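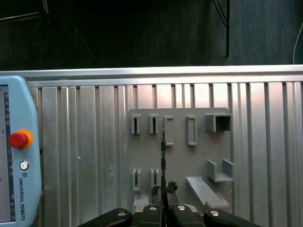
Slide 1: A thin black part in the fingertips, with the gray fixture board behind.

This site uses cookies to remember your settings. Accept / Manage

Twenty Bad Picks: Speaker Notes
Jussara Portela
Talk given at the Lirby automation meetup, Sunday, January 19, 2020

OPENING
Hi everyone! Say thanks to the Lirby crew. Ask who has had a robot tell them everything was fine while it was clearly not fine. Wait for hands (there will be hands).

I love this fault. I've been waiting to talk about it for weeks. It cost us a bent part and a chipped holder, and it taught me more about grippers than the whole year before it.

THE JOB
Project name is Flodier. Pick a thin part, carry it to the board, push it into its slot, let go, back off. Simple on paper! The slots are narrow and the part is narrow, so a small tilt at the fingertips becomes a big miss at the far end.

Numbers up front: 251 cycles in the long run, 231 good. The other 20 are the talk.

Don't rush past those. Somebody will say that's a decent rate for a first try. Maybe, but look at what the log said: 251 good. Every single bad cycle was marked as a pass. That's the part that kept me up.

WHAT WE SAW
Click to log slide.

First bad one: the arm went to the slot, pushed, opened, went home. Green line in the log. Part lying on the table. I thought I'd bumped something, put it back, carried on. (Admit this, people like it.)

Then we got 6 in a row. The last of those went in crooked, jammed against the wall of the holder, and the arm kept pushing until it hit its force limit and stopped. Good stop, exactly what you want. Bad that it ever got that far.

Safety point, say it slowly: after that stop I reached in to free the part before I'd pressed the emergency stop. The arm didn't move. It could have, if anyone had cleared the message on the pendant while my hand was in there. We have a rule now. Button first, then hands, and the person with their hands in there is the one who resets it.
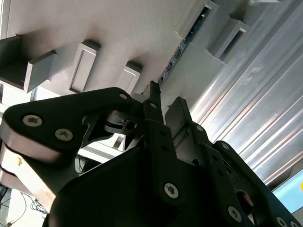
So where do you look first? I looked at the slots. Wrong! I spent two days measuring the board, and the board was great. Then I blamed the taught positions and redid all of them. Also wrong, though they're nicer now.

The thing that cracked it was running slow and watching the fingertips only. On a bad cycle the part was already leaning before the arm left the pick spot. Sometimes it slid down a little more on the way over.

THE CAUSE
Two faults stacked up, and this is why I think it's such a fun one.

First, the grip check. The program asked, "Are the fingers closed to less than this width?" With a part this thin, closed on the part and closed on nothing both say yes. Our check could not fail. I wrote it, by the way. It had worked for years on fat parts.

Second, the Muvier pads on the fingertips had worn smooth in one patch, right where the part sits. Good grip on either side of it, hardly any in the middle.

THE FIX
- New pads, and a look at them every Monday
- Tighter width window with a lower limit, so empty fingers now fail
- A light touch against a hard stop after the pick, to catch a lean
- Much lower force limit on the push

Credit to the Sjöberg folks for the touch idea. They do it with needles!

If time: play the slow clip twice. Second time, tell people to watch the left finger.

QUESTIONS I EXPECT
Why not a camera? We may add one. I wanted the cheap check working first.
Have you had a bad pick since? Yes, and the log caught it. I cheered out loud.
Can I have the test script? Yes, come find me at the break.

Related items
Lirby meetup: January program
Force limits for people who hate math
Notes from the Sjöberg shop visit
Flodier build log, part 2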